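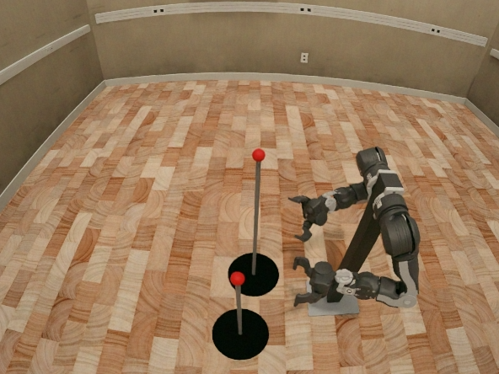 Staggered columns, mixed tones from pale cream to reddish brown.

# Vutora Mixed-Grain Block

Solid timber block flooring, unfinished, for glue-down installation indoors.

**$349 per carton, GST included**
One carton covers one square metre. Sold by the full carton only.

Vutora is a small rectangular floor block sawn from hardwood offcuts. Some blocks in each carton are cut across the log and show growth rings on the face. Others are cut closer to the length of the grain and show fine, straighter lines. The two cuts are mixed at the mill in Plimbridge and we don't sort them by look or colour after that. If you want an even floor in one tone, have a look at Vutora Straight instead.

## Specifications

| | |
|---|---|
| Face size | 200 mm x 50 mm |
| Thickness | 18 mm |
| Blocks per carton | 100 |
| Coverage per carton | 1 square metre |
| Edges | Square, no bevel, no tongue |
| Surface | Machine sanded, unfinished |
| Fixing | Full-spread adhesive |
| Use | Indoor, dry areas |
| Underfloor heating | Not suitable |

Coverage is worked out on blocks laid tight with no gap. The thickness is as supplied, before the final sand on site.

## Colour and grain

Expect a wide spread. Colour changes from block to block and also from carton to carton, depending on which logs were on the bench that month. Open at least four cartons at a time and lay from all of them in turn. If you work through one carton and then the next you will end up with patches.

Finish deepens the darker blocks more than the pale ones. Blocks with the rings showing take up more oil than the rest and usually need an extra coat before they look the same sheen. All of the timber will shift in colour over its first year or so in sunlight, and anything under a rug will lag behind. Move rugs now and then during that time.

Small tight knots and short surface checks are normal in this grade. Loose knots, splits that run right through the block and chipped corners bigger than a fingernail are not. Put those aside before you lay them. We replace faulty blocks that haven't been glued down or cut. We can't replace blocks that are already in the floor.

A sample pack of eight blocks is available for the cost of postage. It will give you a fair idea of the range but it can't show everything. If colour matters a great deal on your job, buy one carton first and lay it out dry on the floor where you can see it in daylight and at night.

## Laying patterns

The blocks suit three patterns.

**Staggered columns.** Blocks run end to end in straight columns, with the joints offset from one column to the next. It is the quickest to lay and wastes the least. Allow five per cent extra.

**Brick.** Every joint sits at the halfway point of the block beside it. It is fussier than it sounds, as any drift in the rows shows up quickly. Allow five per cent extra.

**Herringbone.** Possible with this block, as the face is four times as long as it is wide. Allow twelve per cent extra for cuts around the edges.

Columns that run away from the main doorway will make a short room look longer. Columns that run across it will make a narrow room look wider. In a hallway most people run them along the length. There is no structural reason to pick one direction over another on a glued floor, so suit yourself.

## Before you lay

Bring the cartons inside and open the ends. Leave them in the room for two weeks with the windows and heating as they will be once people are living there. Don't store them in a garage or on bare concrete. New plaster and fresh concrete both give off a lot of moisture, and the blocks will take it up.

The subfloor has to be sound, clean, dry and flat. Check it with a long straightedge in several directions. Grind high spots and fill low ones with a cement-based leveller. Blocks are less forgiving than boards on this point. A board will bridge a slight dip, but a block will rock in it and the glue will let go.

Concrete must be moisture tested before any glue goes down. Keep the readings. We ask for them if there is ever a claim.

Over timber floors, fix a sheet of structural ply first and glue the blocks to that. Don't glue straight to old floorboards.

## Adhesive

We recommend Estik Parquet, which we stock, or any flexible wood flooring adhesive rated for solid blocks. Water-based glues are not suitable. They swell the blocks cut across the grain and the swelling closes up the joints before the glue has set.

Spread only as much as you can cover before it skins over. On a hot day that may be less than a square metre at a time. Press each block down and rock it slightly so the ridges of glue flatten out. Lift one every so often to check that the back is well covered.

Leave an expansion gap at all walls, posts, hearths and door frames. The gap is covered by skirting or filled with cork strip. Keep it clear of glue and rubble. Rooms wider than six metres need a larger gap, so call us with the measurements before you order.

Wipe glue off the block faces while it's wet. Once cured it has to be scraped.

## Sanding and finishing

Wait at least five days after laying. Sand the whole floor with a belt or drum machine, starting medium and finishing fine. Fill the joints after the first pass with a mix of fine sanding dust and joint filler. Vacuum between every grit, including the corners and the expansion gap.

Blocks showing end grain are harder on the face than the others. A heavy hand with the edger will dish the softer ones and leave the hard ones standing. Keep the machine moving and use a fresh disc sooner than you think you need to.

We suggest Yeoh Floor Oil in matt or satin. One 1,000 mL tin is enough for the first coat on a small bedroom. Most floors need three coats. Buff off whatever hasn't soaked in, and lay oily rags out flat outside to dry. Never ball them up or leave them in a bin, as they can catch fire on their own.

Film finishes such as polyurethane can be used, but movement between blocks may show as fine lines in the coating. Some films also bond the blocks along their edges so that the floor opens up in a few wide cracks when it dries out. We prefer oil for that reason, and it's much easier to patch.

## Care

- Sweep or vacuum with a soft head as needed.
- Mop with a well wrung mop and a cleaner made for oiled floors.
- Wipe up spills promptly.
- Put felt pads under chairs, tables and stands. Replace them when they get gritty.
- Keep a mat at each outside door.
- Re-oil traffic areas when water stops beading on them.

Don't use a steam mop. Don't use vinegar, bleach or any cleaner with ammonia in it.

A scratched or stained block can be sanded by hand and oiled again on its own. A badly damaged block can be chiselled out and replaced. Keep a dozen spares from your order in a dry cupboard for this.

## Where not to use it

Bathrooms, laundries, saunas, outdoor rooms and anywhere below ground level. Kitchens are fine as long as leaks from dishwashers and sinks are dealt with straight away. Shops and offices are fine with an oil finish and a regular maintenance plan.

## Ordering and delivery

Cartons are strapped to pallets and delivered to the kerb. The driver won't carry them inside. Please have someone on site to sign and to check the straps and corners for damage. Write any damage on the docket before you sign it.

Orders up to 200 cartons normally ship from stock. Larger jobs are milled to order and need a deposit. We hold the quoted price on those until delivery.

Order enough the first time, including the allowance for cuts. A top-up order will come from different logs and can't be matched.

Unopened cartons can be returned within 30 days if they have been kept inside and dry. Freight back to the warehouse is at your cost. Made-to-order blocks can't be returned.

## Goes with

- Estik Parquet adhesive
- Estik Joint Filler, light and mid brown
- Yeoh Floor Oil, 1,000 mL, matt or satin
- Yeoh Oiled Floor Cleaner
- Cork expansion strip
- Vutora Border Block, for room edges and doorways

Pickup is available from the Plimbridge warehouse on weekdays. Phone ahead so the cartons can be brought down.

Page last updated October 18, 2019. Prices are reviewed each April.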